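Do we really use only ten per cent of our brains?

You have probably heard somebody say it. It turns up in films, on posters and sometimes from grown-ups who ought to know better: "People only use ten per cent of their brains. Imagine if you could use the rest!"

It sounds exciting. Before you believe it, though, try asking a few awkward questions.

Who measured it?

If someone tells you a number, it is fair to ask where the number came from. Ten per cent of what? Ten per cent of the brain's weight? Ten per cent of its cells? Ten per cent of the time? People who repeat the claim hardly ever say which one they mean. That should make you suspicious.

Nobody has found the experiment that proved it, either. Some people say a famous scientist said it first, but they can't show you where he wrote it down. A famous name stuck on the end of a sentence doesn't make the sentence true.

What do brain scans show?

Doctors have machines that can show which parts of the brain are busy. A big hospital scanner can do this while a person lies still and looks at pictures, listens to a story or taps a finger.

If the ten per cent story were right, most of the brain would stay quiet all day long. It doesn't. Different parts get busier for different jobs, and over a whole day you use all of it. Even when you are asleep your brain is working. It keeps you breathing, for one thing.

Now think about picking up a cup. Part of your brain deals with what your eyes see. Another part plans the movement. Another, low down at the back, helps to keep the movement smooth, and others feel the cup and decide how hard to squeeze.

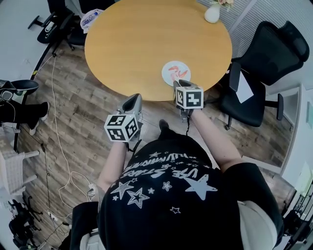 And all of that is going on while you chat to your friend and wonder what is for tea. It would be a lot to ask of one small corner.

What about brain injuries?

Suppose you really did have a big spare chunk of brain. Then most bumps and illnesses that hurt the brain would make no difference, as they would mostly land on the bit you never use. Doctors find that even a small injury can cause trouble with talking, seeing or moving. So wear your helmet.

Isn't the brain expensive to run?

Very. An adult's brain is a small part of the body's weight, but it uses a fifth of the body's energy when the body is resting. It would be odd for an animal to find all that extra food just to feed something that sits there doing nothing.

So why do people keep saying it?

Partly because it is a nice thing to hear. And sometimes because they have something to sell. If an advert promises to "unlock" the rest of your brain with a game, a drink or a pill, keep your pocket money where it is.

You can certainly get better at things. Practise the piano and your brain changes as you learn - the links between its cells grow stronger. But those cells weren't switched off before you started.

Something to try

Ask 3 people you know how much of our brains we use. If anyone says ten per cent, ask them how they know, and write down what they tell you.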